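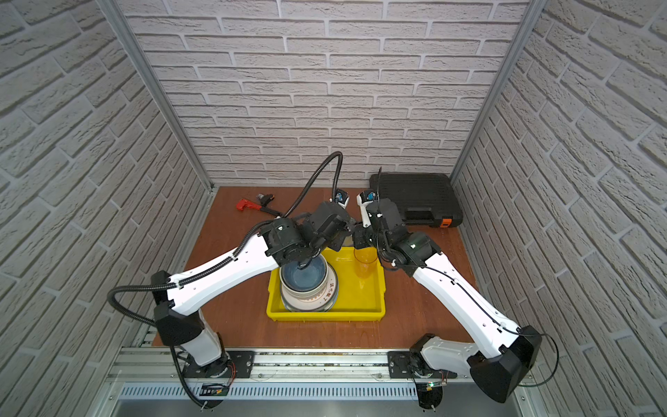

생활정리 전문기업 히타드(Hitard)는 공유 작업실과 소규모 공방을 위한 식기 정리 프로그램 '플라스몬트(Flasmont)'를 정식으로 운영한다고 04/11/2021 밝혔다. 플라스몬트는 작업대와 식탁을 한자리에서 겸해 쓰는 공간에서 식사 후의 그릇과 컵을 쟁반 하나에 모으고, 공구는 쟁반 바깥에 두도록 하는 간단한 배치 기준을 골자로 한다. 기준에 따르면 노란색 플라스틱 쟁반의 왼쪽에는 그릇을 포개어 놓고, 오른쪽에는 주황색 반투명 컵과 같은 음료 용기를 둔다. 공구함과 파이프 렌치는 쟁반과 떨어진 뒤편에 놓는다.

히타드는 지난 7월부터 클렐트포트(Cleltport) 지역의 공유 작업실 4곳에서 시범 운영을 실시하였다. 이 기간에 접수된 이용자 의견은 200건이 넘으며, 그중 상당수가 공구와 식기가 한 작업대 위에 섞이는 문제를 지적하였다. 식사 후 그릇이 작업대 여기저기에 남아 다음 이용자가 작업을 시작하기 전에 먼저 치워야 한다는 의견과, 개수대까지 여러 번 오가야 한다는 의견이 뒤를 이었다.

오르보키 하칼라(Orvokki Hakala) 히타드 생활정리사업부장은 "작업실 이용자에게 별도의 식당을 마련해 드리기는 어렵지만, 식기가 놓일 자리를 정해 드리는 일은 당장 가능하다고 판단하였다"며 "쟁반의 면적을 정리의 단위로 삼아 누구나 같은 방식으로 상을 치울 수 있도록 하였다"고 설명하였다.

쟁반은 테두리가 낮고 바닥이 평평한 직사각형 제품을 권장한다. 포갠 그릇의 옆면이 테두리 위로 드러나 있어야 손으로 잡기 쉽고, 키가 있는 컵도 옆에서 바로 확인할 수 있다. 컵은 세워 두는 것을 원칙으로 하되, 플라스틱 컵은 오른쪽 칸에 옆으로 눕혀 두는 것도 허용한다. 안쪽에 얼룩무늬 유약을 입힌 푸른색 도자기 그릇처럼 깊이가 있는 그릇은 더미의 맨 위에 올린다. 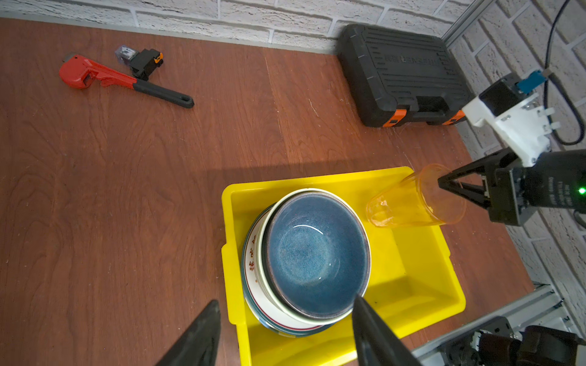 그릇의 종류를 가리지 않는 배치 기준

시범 운영에 참여한 작업실은 대부분 이용자가 가져온 그릇을 함께 사용하고 있었다. 붉은 글자가 인쇄된 흰 그릇, 색유약을 입힌 그릇, 플라스틱 컵이 한 상에 오르는 경우가 일반적이었으며, 동일한 식기를 새로 구입하도록 요구하는 방식은 현실적이지 않다는 것이 히타드의 판단이다. 이에 따라 플라스몬트는 식기의 재질과 색상에 제한을 두지 않고, 놓는 위치와 포개는 순서만을 정하였다.

왼쪽에 쌓는 그릇은 한 더미로 제한한다. 더미에 올리기 어려운 그릇은 오른쪽 위 모서리 부근에 따로 둘 수 있다. 연두색 그릇과 같이 더미와 떨어져 놓인 그릇은 컵을 놓기 전에 먼저 자리를 정하도록 안내문에 명시하였다. 음식물이 남은 그릇은 포개지 않으며, 내용물을 비운 뒤 쟁반에 담는다. 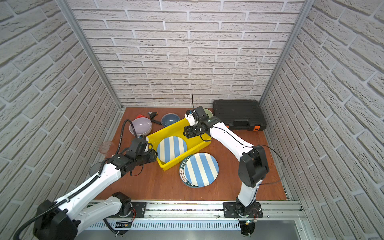

운영 및 보급

히타드는 프로그램 참여 작업실에 쟁반과 안내문, 작업대 부착용 표시 스티커를 제공한다. 1차 보급 물량은 쟁반 600개이며, 클렐트포트 지역 작업실에 우선 배정한다. 물품 포장과 배송은 협력사인 루오찰라이넨(Ruotsalainen)이 담당한다. 신청 작업실은 작업대의 크기와 하루 평균 식사 인원을 신청서에 기재하여야 하며, 작업대 한 대당 쟁반 1개를 기준으로 수량이 정해진다.

참여 작업실에는 현장 교육이 함께 제공된다. 교육은 공구 치우기, 그릇 포개기, 컵 놓기, 쟁반 옮기기의 4단계로 구성된다. 공구함은 뚜껑을 닫고 걸쇠를 채운 상태로 벽 쪽에 두는 것을 기본으로 한다. 유리컵은 반드시 바로 세워 쟁반 오른쪽에 놓고, 그릇 더미와 맞닿지 않도록 한다.

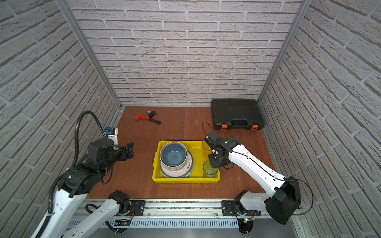
쟁반 왼쪽에 포갠 그릇과 오른쪽 앞 모서리에 세운 유리컵. 공구함과 파이프 렌치는 쟁반 뒤편에 놓여 있다.

타피오 헤이노넨(Tapio Heinonen) 루오찰라이넨 물류담당 이사는 "쟁반은 겹쳐서 포장할 수 있어 작업실별 묶음 배송에 적합하다"며 "안내문과 스티커를 같은 상자에 넣어 수령 당일부터 사용할 수 있도록 준비하겠다"고 말하였다.

히타드는 보급이 완료되는 대로 참여 작업실의 의견을 추가로 수렴하여 안내문 개정판에 반영할 계획이다. 개정판에는 수저와 냄비 등 이번 기준에서 제외된 품목의 배치 방법이 포함될 예정이다. 참여 신청서는 히타드 클렐트포트 사무소에서 받을 수 있으며, 작업실 운영자 명의로 제출하여야 한다.

회사 소개
히타드는 주방과 작업 공간의 수납 및 정리 용품을 기획하고 공급하는 기업으로, 공용 공간 이용자를 위한 정리 교육을 함께 운영하고 있다.

보도자료 문의: 히타드 생활정리사업부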